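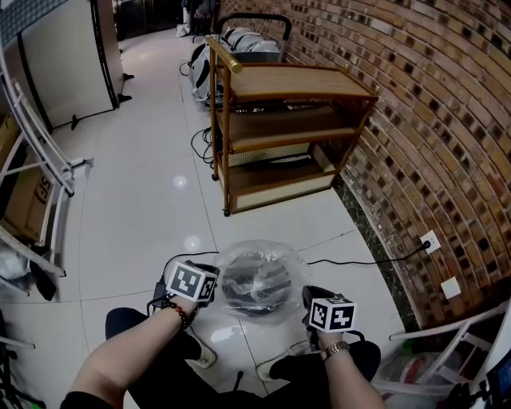
Skunda opens CV clinic at Istarbridge, bookings now open

December 9, 2025

Skunda, the CV writing and job search service, has opened a walk-in clinic in Istarbridge. First sessions went ahead this morning. Bookings for the new year are open now, online or by phone.

The clinic takes up two rooms above the old building society on the main street. Each session is 46 minutes, one to one with a writer. Bring your current CV, printed if possible, plus the advert for any job you're going for. No CV at all? Still fine – the writer will start one with you from scratch.

Sessions cost £32. A full rewrite, with covering letter and a second meeting to go over changes, is £103. Anyone out of work for more than six months pays nothing for the first session. Proof of benefits needed at the desk.

It follows a trial in Votville in September. Skunda says 56 people booked during the month, a good share of them leaving warehouse or care jobs and looking for office work. Most asked for the same thing – help putting hands-on experience into words an employer would read past the first line. Gaps in work history came second.

Evening slots were the first to fill in Votville, so Istarbridge gets two late openings a week from the start. Last session begins at 7.15pm. Daytime slots are easier to get at the moment.

The writers will also look at online profiles and application forms, though not both in the same session. Forms for public sector jobs tend to run long and should be booked as a double. Skunda asks people to send those over the day before. Interview practice isn't on offer yet. It may be added in spring if a room can be found, the firm said, and theres a waiting list for anyone who wants to be told.

Pant is next on the list. A site has been looked at near the bus station but nothing signed. Until then people in Pant can use the phone service, same price, same lenght of session, with the finished CV sent by email in Word and PDF.

Some changes for existing customers too. Anyone who bought a rewrite this year can have it updated once for free, as long as the new job is in the same line of work. A change of career counts as a new CV. Old drafts are kept for two years, then deleted – ask before then if you want a copy.

The clinic shuts over Christmas and reopens in the first full week of January. Entrance is by the side door, ring the middle bell. There is a lift. No parking on site, nearest car park is behind the library.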